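Billumbridge Evening Kitchen, Week 6
Steamed Buns, Part One: The Dough

Bring an apron, a lidded box and some patience. The box is for leftovers, of which there are usually none.

What you need (makes one bamboo steamer's worth)
200 g plain flour, plus more for the board
40 g sugar
1 teaspoon instant yeast
Lukewarm milk, enough to bring it together

Mix the dry things first. Add the milk slowly, stopping when the dough looks slightly too dry. It will come around. Last term's class did not believe this and we all ate glue.

Knead until smooth, then cover and leave until doubled. The Belier mixers in the back row have two speeds, asleep and furious. Use asleep.

Shape, rest again, then steam over simmering water. Lift the lid slowly at the end. A bun that meets cold air too quickly will wrinkle like a thumb in the bath, and there is no remedy for that except eating it. 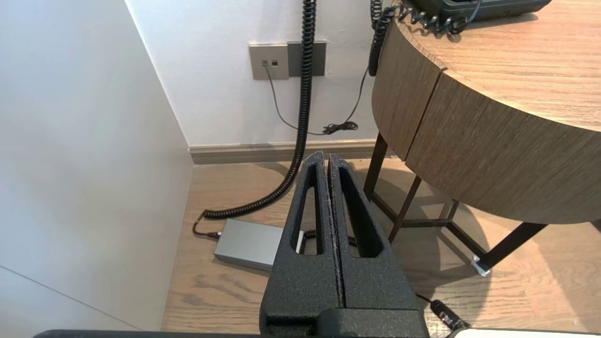 Black two-finger gripper, closed, over a wood-grain floor.

For next time
Read the filling sheet before class. We are making the pork one and the mushroom one, and the cabbage needs salting ahead. Sheets are due Mon 21 November. The December session moves to the Joltmont room, where the ovens run hot and the clock runs slow.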